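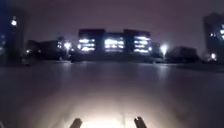 O cone de ar: truque mágico ou conversa de comentador?

Quando um carro de corridas se cola à traseira de outro, há sempre alguém na televisão a gritar: «Vai no cone de ar!» Parece que o carro da frente puxa o de trás com uma corda. Será mesmo assim? Convém desconfiar um bocadinho.

O que é, afinal

O ar não se vê, mas pesa e estorva. Experimenta correr com um cartão grande à frente do peito e sentes logo o ar a empurrar. Um carro muito rápido tem de abrir caminho pelo ar o tempo todo e gasta nisso boa parte da força do motor. Atrás dele, o ar fica remexido e oferece menos resistência. Quem segue nesse espaço encontra parte do trabalho feito.

Portanto, não há corda nenhuma.

Então é só ficar atrás e ganhar?

Era bom, era. Numa reta, o carro de trás pode ganhar velocidade e tentar passar. Nas curvas, a história muda. Muitos carros de corridas têm asas que usam o ar para os apertar contra o chão. Com o ar todo remexido, as asas trabalham pior e o carro escorrega mais. Além disso, o motor recebe menos ar fresco e pode aquecer demais. 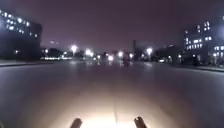

Luz sobre o pavimento, à noite.

O caso de Prirkstead

O circuito de Prirkstead tem 2742 metros e uma reta de 458. Numa corrida de fevereiro, Orhun Bilgin, da equipa Deveo, passou três voltas colado ao carro da Robichaud e ultrapassou-o no fim da reta. O locutor disse que foi «tudo graças ao cone de ar».

Tudo? Eu não punha as mãos no fogo. Bilgin tinha pneus mais novos e travou mais tarde. O cone de ar deve ter ajudado, mas quanto? Para saber, era preciso repetir a ultrapassagem com os mesmos carros e os pneus trocados, e isso não se faz a meio de uma corrida.

E os anúncios?

A Tekeck vende um carrinho telecomandado que promete «cone de ar a sério». Antes de pedires um, pergunta como é que mediram isso. A baixa velocidade o efeito é bem pequeno, e uma pilha mais carregada num dos carrinhos chega para estragar a comparação.

Palavra difícil

Resistência do ar: a força com que o ar trava aquilo que se move através dele. Também trava bicicletas, comboios e bolas de futebol.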